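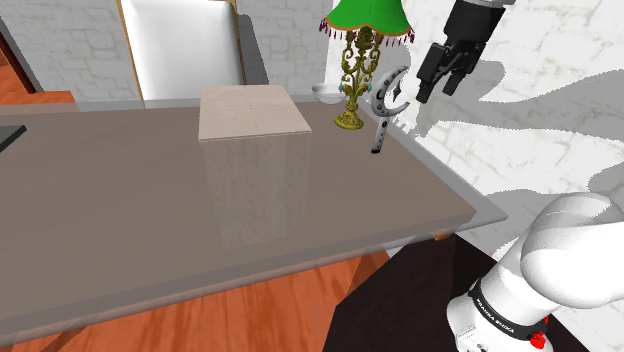 Fig. 2. Simulator view: gripper open over the crescent piece, lamp to its left.

Setting up your first practice run
By Chaltu Tufa, December 2019

I used to clear display tables by hand here at Skornisness, up to 70 pieces a shift. Now I teach the arm and check its work – my back is happier, though I do sit more!

1. Load the Plalleck table in the simulator.
2. Set speed to 30 percent.
3. Bring the open gripper down over the crescent piece and save that point.
4. Run it 16 times before you book the real arm.

Note: Save as you go. I lost a whole morning in April.

CAUTION: Keep the path clear of the lamp. The real ones have beads too, and they snag.

Comments

Mebrat Belay: Does the night crew get trained on this, or just days?

Chaltu Tufa: Both. Griltville nights start next week.

Shin_packer: Step 2 resets when I reload – check it every time.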